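People keep asking me if machines can do chores yet. Short version from someone who follows this for work: some chores, some of the time, slowly.

Vacuuming a flat floor is solved well enough. Dishwashers and washing machines were solved before I was born. The part in between is still us. Loading, sorting, wiping, putting away.

Take wiping a table. Sounds like the easiest job in the house. A gripper has to pick up a thin wet cloth, keep hold of it, press evenly and notice when it missed a spot.

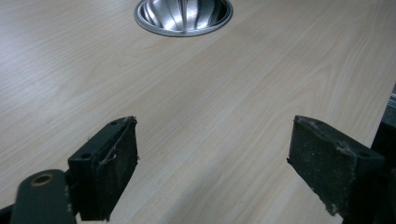 Gripper open over a bare tabletop. Dust on both pads, lint on the left one.

Look at the pads. Rubber or foam gets scuffed and collects fibers. I wash my hands 20 times a day without thinking about it. A gripper needs somebody to clean it.

Celeste Cabral asked about shop floors. Better news there. Same part, same bin, same spot, all shift. Her packing line at Meltetti has run that way since March and it's fine until a box shows up crushed.

Ulises Troncoso says 2 years for a decent table wiper at home. I'd say longer. I'd want to see one do 30 dinners in a row in a kitchen it has never been in.

Until then I'm keeping the sponge. Will post more on laundry folding when I've read the Wevska report.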